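Open day at Bitell, Jun 5, 2021. Notes as I go. Madhu Pal is running the demo floor.

Handheld grippers. An operator does the task by hand, the tool records the motion, the arm trains on it later. 151 recordings for the current task, 51 thrown out for tracking loss.
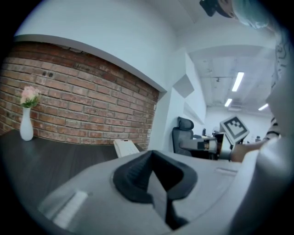 Asked about latency. Madhu quoted 20 ms from camera to log, measured in January on the old firmware. No newer number yet.

Finger pads are rubber and wear at the tip first. They swap a pair after 536 grasps. I would like to see the wear curve.

Next stop is the Cuervo cell, fixed arm, same pads. Queue is long. Will post cycle times if they let me stand close enough with a stopwatch.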